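白い天板の手入れ:輪染み・くもり・目地の汚れ

キッチンのアイランドカウンターは、調理台、配膳台、物置きを兼ねるため、シンクまわりより汚れの種類が多い。白や淡い灰色の天板では、瓶や缶の底の跡、茶渋、油膜が特に目立つ。本ページでは材質の見分け方、日常の拭き方、染みの種類別の処置をまとめる。

1. 材質の確認

作業前に天板の材質を確認する。施工時の書類が残っていればそれに従う。ない場合は、目立たない端部に水を一滴落とし、2分後に拭き取る。色が濃く残れば吸水性があり、天然石で保護剤が切れている可能性が高い。色が変わらなければ、人工大理石、クォーツ系、または保護剤の効いた石材と考えてよい。

大理石など石灰質の石は酸で表面が溶ける。酢、クエン酸、レモン汁は使わない。光沢が落ちた部分は洗剤では戻らず、研磨が必要になる。

2. 日常の拭き方

・乾いた布で粉や砂を先に除く。濡れ布巾で始めると細かい傷の原因になる。
・中性洗剤を薄めたぬるま湯で布を湿らせ、固く絞って一方向に拭く。
・水拭きを二度行う。洗剤分が残るとくもりになる。
・最後に乾いたマイクロファイバー布で水気を取る。

布は天板専用とし、床や食器と兼用しない。柔軟剤を使って洗った布は拭き筋が出やすい。

3. 瓶・缶を置く場所

冷えた飲料の容器は結露し、底の縁に沿って水が溜まる。水だけなら乾いた後に残るのは主に水垢だが、糖分や色素を含む飲料が混じると輪染みになる。缶の底に錆があれば褐色の跡が付く。瓶はコースターか浅いトレーに載せ、ラベルの糊が溶け出す前に移動する。

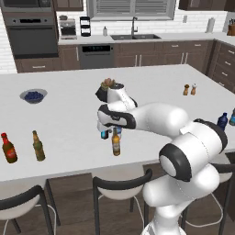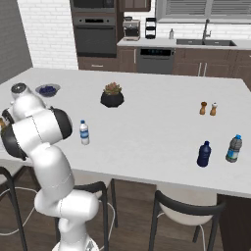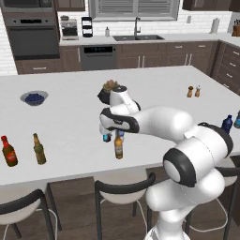

4. 染みの種類別の処置

水垢:人工大理石とクォーツ系は、薄めたクエン酸水を布に含ませて当て、短時間で水拭きする。石灰質の石には使わず、専用クリーナーを用いる。

ビール、果汁:乾く前なら水拭きで足りる。乾いた後は中性洗剤の湯で湿らせた布を載せ、糖分をふやかしてから拭く。爪や金属へらで削らない。

茶、コーヒー、赤ワイン:重曹を水で練って染みの上に載せ、ラップで覆う。乾いたら樹脂のへらで除き、水拭きする。薄くなるが消えない場合は繰り返す。こすると艶が変わることがある。

錆:塩素系漂白剤は効かず、かえって定着する。石材用の錆取り剤を端部で試してから使う。

ラベルの糊:食用油を少量なじませ、柔らかくなったら中性洗剤で油ごと落とす。吸水性のある石では油が染みるため、ぬるま湯だけで処理する。

塩素系と酸性の製品は絶対に併用しない。有毒なガスが発生する。日を分け、間に十分な水拭きを入れる。

5. 目地と立ち上がり

天板と壁の取り合い部はシリコンで埋めてあることが多い。黒ずみが表面だけなら、中性洗剤と古い歯ブラシで落ちる。内部まで黒い場合はカビが入り込んでおり、打ち替えたほうが早い。古いシリコンは残さず切り取り、脱脂して乾燥させてから充填する。硬化するまで水をかけない。

6. 保護剤の塗り直し

吸水性のある石材では、1の水滴試験で色が濃く残るようになった時点で塗り直す。前日の夜に洗浄し、一晩乾かす。塗布後は余剰分を必ず拭き取る。残ったまま固まると白いまだらになり、除去に溶剤が要る。8月など湿度の高い時期は乾燥時間を長めに取る。

読者のShalini Kashyapさんから、塗り直しの直後に鍋を置いて跡が付いたとの連絡があった。製品の表示にある養生時間が過ぎるまで、重い物と熱い物は置かない。跡が浅い場合は、同じ保護剤を少量付けた布で軽く拭くと溶けてならされることがある。

(12月15日 錆の項を加筆)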